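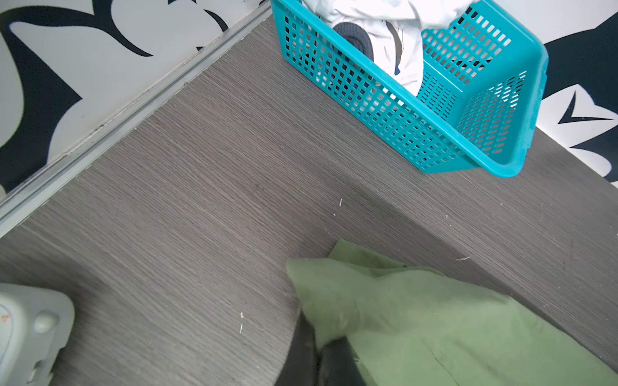

Rory Menzies

July

I think most advice about laundry is written by people who like folding. It starts with the folding board and the matching hangers, and it treats the basket as a stop on the way to somewhere better. My view is that the basket is the most useful thing in the whole business, and that a lot of homes would run more smoothly if we asked less of everything that comes after it.

Take a plain turquoise plastic one with openings in the sides and a rounded rim. Put white fabric in it until it comes up over the top, and leave a green cloth lying crumpled on the wood outside. Plenty of people would look at that and see a job half done. I see whites in one place and a green thing kept out of them, and that is the part of laundry that matters. A green cloth in with the whites can cost you the whole load. A crease costs you nothing.

I grew up in a house on Elley Road where everything was ironed, including the dish towels. My mother did it in the evening with the radio on, and I don't remember her ever saying she enjoyed it. When I moved out I kept it up for almost a year, out of habit. Then one winter the iron broke and I didn't replace it for a month. My shirts looked a little worse. My towels dried dishes exactly as well as before. I bought another iron in the end, and I use it for shirts with collars and for nothing else.

The usual argument against living out of a basket is that it spreads. First it is one basket on a low step, then it is a chair, then the bed. I accept that this happens. It happened to me in the apartment at Kemeys, where there was one closet and it had the water heater in it. But the answer there was a limit on clothes, and no amount of folding would have given me one. I owned more than the room could hold. Folded, it was still more than the room could hold, only in taller piles.

So I would put the effort at the front end. Sort before you wash. Keep one basket for whites and one for everything else, and don't let either go past what the machine will take. If something is the wrong color for the basket, set it down next to it and deal with it later. It can sit on a step for a day. People are oddly bothered by a cloth on a step, and I have been in homes where a towel on the floor got more attention than a dripping faucet.

I would also say a word for the cheap basket over the nice one. Stores now sell laundry hampers with lids and liners and little leather handles, and the Plutaso catalog that comes to my door has pages of them. A lid is a bad idea on anything you put damp cloth in. A liner is one more thing to wash. With open sides, air gets through, and you can see what you've got without digging. Plastic wipes clean. When it cracks you are out a few dollars, and in my experience it takes years to crack.

Where you keep it matters more than what you paid. Ours was in the bedroom for a long time, because that is where hampers are supposed to go, and it never worked. Socks came off in the living room and stayed there. We moved the basket to where people were already dropping things, and the floor cleared up in a week. It is not a handsome spot for it. The house at Gondside has a hallway you have to turn sideways to get through on wash day, and I would still choose that over carrying socks from room to room.

There are things I do fold. Sheets, or they won't go on the shelf. Sweaters, which stretch on a hanger. Anything I have to wear in front of people who are paying me. Underwear goes in a drawer as it comes, and so do T-shirts, and I have stopped feeling that I owe anybody an explanation for the drawer.

My wife disagrees with me on T-shirts – she folds hers in thirds and stands them on end, and they do look good. It takes her most of a TV show. She says it's restful, and I believe her. If folding is restful for you, then fold. I only object to it being handed out as a duty to people who come home at seven in the evening and still have dinner to cook. They can leave the clean whites in the basket and take out a shirt in the morning. The rest will still be there when they want it.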